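Jesetti opens sim lab doors, visitors get a look at cup stacking

Udel - Jesetti let the public into its simulation lab for the first time on 22 Jun 2021, with 47 people signed up and three sessions to get them all thru. Main draw was the cup task, run on the big screen in simulation. One white and black hand, two lavender-blue cups, one plain table.
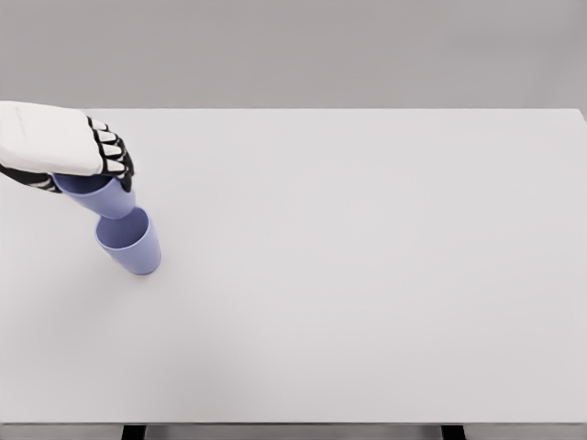

Fikri Kwok

The software is called Guvus and came out of the Bennani project. Staff said it had gone through 3144 practice runs before the open day. Visitors could ask for a run to be paused - plenty did, mostly to look at how the fingers close on a cup.
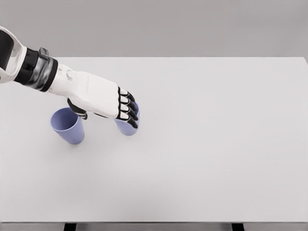 Questions ran long, the last session finished late. Most asked was when a real hand gets to try it. No date for that yet, staff said. A second open day is planned, with room for 240 poeple. Sign-up is at the front desk, free.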